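Ticket 690 - Handheld gripper drops tracking / jaw width freezes on cup task
Opened by: Rhonda Bouchard
Opened: October 17, 2026
Site: Nudham, round table station
Unit: Tasa handheld, the light gray one
Priority: high, we're losing takes
Status: see bottom

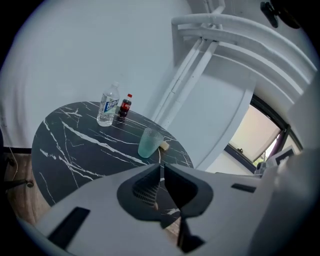 Problem: jaw width reading sticks partway through a take. Fingers move, number doesn't. Position track keeps going fine for a few seconds, then jumps sideways and either comes back or doesn't. Recorder never throws an error, so you only find out on playback. Lost 16 takes this morning before I caught it.

Task is the tipped cup one. Pick up cup, stand it upright, let go, back off. Bottles stay put. Same task ran clean on the other unit in May so I don't think it's the task.

Software: Divel recorder, whatever the current build is on the station laptop. Did not update anything before this started. Checked.

What I tried, in order

1. Restarted recorder. No change.

2. Restarted laptop. Ran three good takes, then froze again on the fourth. Got my hopes up for nothing.

3. Swapped the USB cable for the spare from the drawer. Worse. Unit dropped off completely twice. Spare is in the trash now, please don't fish it out.

4. Original cable back in, diferent port on the laptop. Sideways jump still there, jaw freeze still there.

5. Redid the jaw calibration. Full open, full close, hold, save. Saved values look normal. First take after was fine, second froze at about half open.

6. Held the unit still in the air and just worked the trigger. 20 squeezes, no freeze. So it's not simply the trigger wearing out. Only happens when I'm moving the arm AND squeezing.

7. Same squeezes while turning my wrist over like you do to get at the cup. Froze on squeeze 3. Did it again, froze again. That's the best repro I have:
- start recording
- jaws open, unit level
- roll wrist to the right as far as is comfortable
- squeeze while rolled
- watch the width number on the live view

8. Wiggled the cable at the plug with the unit rolled over. Number came back. Let go, number froze. Strain on the connector, pretty sure.

The tracking jump

Might be a separate issue. Noting it here anyway, split it off if you want.

Jumps mostly when I come in low over the table. Tabletop is the black marble pattern, thin white veins. Kowalchuk's setup notes say avoid shiny or repeating surfaces and we went ahead and used one. Threw a plain cloth over it for a test and got no jumps in a short run, but the cloth bunches up under the cup and ruins the grasp. Lowered the blind the rest of the way for one run too. Helped a little? Not enough to call it. Put it back after.

Safety thing, please read

On one of the stuck takes I replayed the trajectory on the arm before checking the width plot. My fault. Arm thought jaws were half open the whole way, so it came down on top of the cup and kept pushing. I hit the stop. Cup is ok, fingers look ok, arm faulted on force and needed a reset. No one was near it. But the replay tool took a file with a flat width channel and didn't say one word about it. There should be a check. If width doesn't change at all for the whole length of a grasp, refuse to replay.

Until that check exists: NO replay on the arm from this unit. I put tape on the arm's start button with a note.

Workaround for now

Cable looped once and taped to the forearm so there is no pull at the plug. Ran 16 takes like that. One freeze, rest good. Not a fix, the tape loosens up after a while and you stop noticing.

Need from support
- replacement connector board, or tell me if the plug can be resoldered here
- a right angle plug if Tasa makes one
- a warning in the recorder when width goes flat mid-take
- the replay check above
- opinion on the tabletop. Will a matte mat do it or do we need a whole other table

Attached: recorder logs from the morning, width plots for the bad takes, the stuck replay file. File name says "good", it is not good, I named it before I looked.

Update, afternoon: opened the housing at the cable end. One solder joint on the plug is cracked, moves when you push it with a fingernail. Didn't touch it. Closed it back up.

Update 2: support replied, board is going out, they want the old one back. Recorder warning is logged as a feature request. Asked again about the replay check - no answer on that part yet.

Status: waiting on part. Do not close when the board arrives, replay check and tracking jump are both still open.

R. Bouchard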